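Section 4: Dyeing a finished basket with the Grenby cold-dye kit

Now for the fun part! Your basket is woven and the rim is tucked, so let's give it some color.

1. Brush off dust and snip any loose ends.

2. Pour 3000 ml of lukewarm water into the dye tub, then stir in one full sachet (178 g) until no grains are left on the bottom.

3. Soak the basket in plain water for ten minutes. Thirsty fibers drink up dye unevenly, so please don't skip this!

4. Lower it into the tub and turn it every few minutes. Feltach Rust takes nearly 300 seconds to grab, and then it goes deep fast.

5. Rinse until the water runs clear, and dry upside down on a rack, out of the sun.

Caution: Wear gloves. The dye stains skin, grout and most countertops.

Note: Colors look darker wet. Wait overnight before you decide on a second dip (I love a second dip).
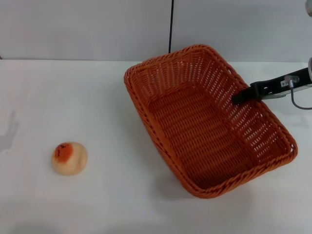 Can I save leftover dye for another basket?
Pour it into a lidded jar and use it within a week. The color will come out a little softer.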